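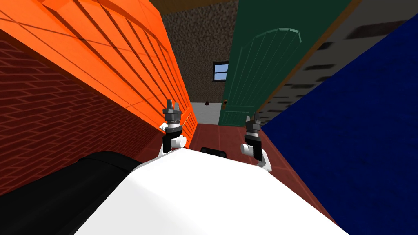
Tramcombe Simulation Open Day

The Tramcombe Simulation Open Day was a public demonstration of simulated two-arm robot control, held on 26 May 2022 at the Tramcombe training center. It was organized by Vinditz, a developer of control software, with teaching support from the Durán workshop. All robot work shown during the event took place in a rendered environment, and no physical robot was operated.

Background

Vinditz had used simulated rooms for internal testing before the open day. The company's rendering and physics package, Bolto, was first shown outside the firm at Tramcombe. Planning was led by Ximena Toledo, who set the program, and by Emiliano Ojeda, who prepared the room models. The center offered 50 places, and 48 visitors signed in.

Simulated environment

The robot model has a white body and two arms, each ending in a two-finger gripper. It was placed in a narrow, corridor-like space with tall walls and a floor of reddish-brown square tiles. The surfaces carry strongly different textures, among them orange tile, dark red brick and a speckled stone-like finish. According to Ojeda, the contrast was chosen so that visitors could tell one plane from another when the viewpoint changed. The room was not meant to copy a real building.

Demonstration

The program was given in two sessions. In the first, Brenda Villalba explained how joint limits are set and how the two arms are kept from striking each other. Arm commands were entered at a desk console and shown on a wall screen. In the second, visitors moved one arm at a time under her direction.

Part of the second session dealt with close views of a single gripper. At this range the open fingers take up much of the lower part of the view, and the planes beyond them appear steeply tilted. 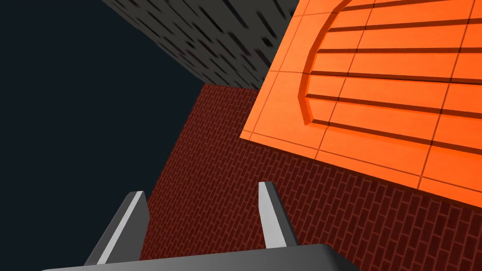 Operators were asked to judge the direction of the gripper from the texture lines alone, then to check the result against the joint readout. Leandro Figueroa recorded the answers by hand. Most errors came from confusing a wall with the floor - a known problem when the view has no clear horizon.

Later use

Graciela Núñez of the Durán workshop adapted the exercise for a course on remote operation, which began in July. The course version kept the room model and added a grid overlay that could be switched off. Figueroa's notes are held at the Tramcombe center with the printed program.

See also

Remote manipulation
Robot simulation
Two-finger gripper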